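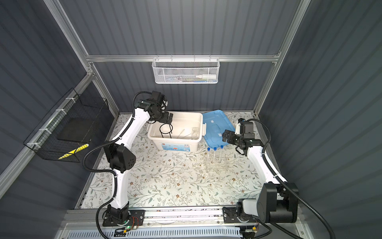
Cell 2, packing task, March 2022

Glassware to bin, both arms. Planner timeout raised to 800 ms, control loop left at 200 Hz.

1. Wrist view. Blue caps segment cleanly. Clear glass on the floral mat drops out of the mask.

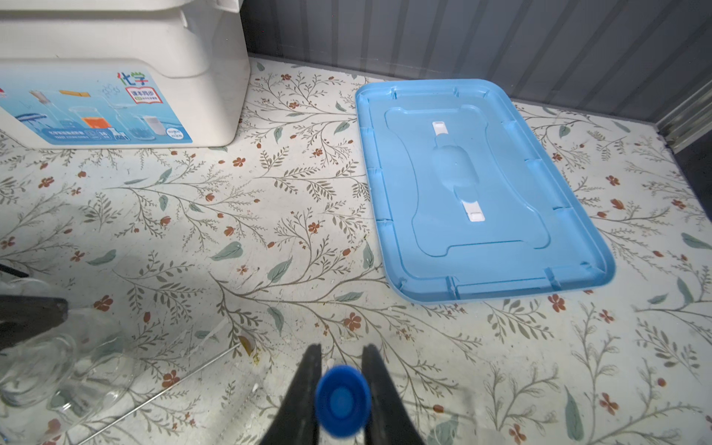
2. Fixed view. Compare masks with the bin empty and the lid off to its right. 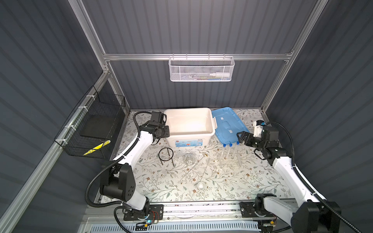 Glassware out, bottles in front of lid.

3. Iida Eskola to relabel 68 frames, glass only. 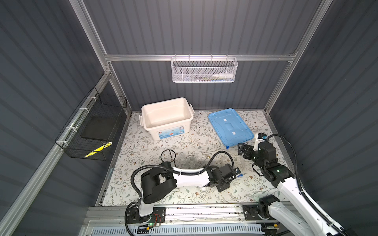
4. Lid pose: yaw flips between solutions. Add prior, rerun.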